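Let the Students Fold the Laundry

Every spring the same argument comes back to the Stokent robotics club, and every spring I lose it a little less badly. The argument is over what the students should build. One side wants a competition machine, something that drives fast and throws things. The other side, which is mostly me, wants them to spend the year on cloth.

Cloth is a terrible subject for a trophy case. A parent who walks into the open evening and sees an arm pick at a sweater for a minute and a half does not reach for a phone. A hard plastic ring has one shape. A sweater has a new one every time it is dropped, and the program that worked at four o'clock may be no use at ten past.

I think that is the reason to do it. Students who have only worked with rings and cubes come to believe that a robot fails when the code has a typo. They fix the typo and it runs. With a fleece jacket there may be no typo at all. Dark fabric hides its own folds, and the students have to decide where an edge is before they can tell the arm to take hold of it.

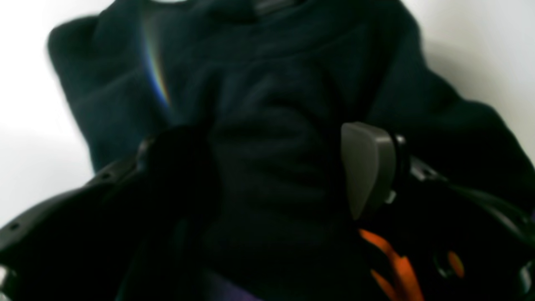

Why start with clothes when there are easier soft things to handle?
Clothes are cheap, every student has handled them, and each student already knows what a good fold looks like, so they can judge the result without a teacher.

The club's records make my case better than I do. In one school year the students logged 3,011 attempts at picking up and folding garments, and 970 of them ended in something the group agreed to call a fold. Some members were embarrassed by that number. Themba Botha, who teaches the math section next door and helps with the logs, told them it was the first set of data from any club at the school that he would be willing to put on an exam. They had written down the failures too. The ring-throwing team the year before kept a tally of its wins and very little else.

There is a fair case against me. The Grotireck tournament in June gives students a deadline, a crowd and a bus trip, and those count for a lot when you are fifteen. A folding project has no referee. Two members left for the Henell team halfway through the year and I don't blame them. The work is slow, and slow work in a room with bad ventilation after a full day of classes is a lot to ask.

Money comes up as well. We spent $1,717 on parts and repairs, nearly all of it on things that wear out or get knocked about. The fingers alone took up a whole planning meeting – how wide the pads should be, how far they should close, whether a thin shirt needs a different tip from a thick one. 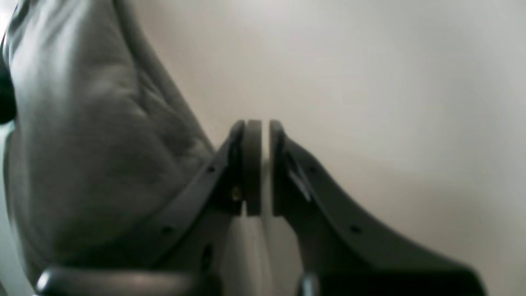
Do students need to know how to program before they join a project like this?
Most of ours didn't, and they picked it up by changing one value at a time in code an older student had written.

What I would ask of the school is modest. Keep the tournament team. Give the cloth group the same room hours and one line in the budget, and stop treating it as the place for students who didn't make the cut. The Engebretsen prize already accepts written reports, and our five second-year members have a report that is nearly done. It has a long chapter on sleeves. I would like the people who decide on the budget to read that chapter before they vote.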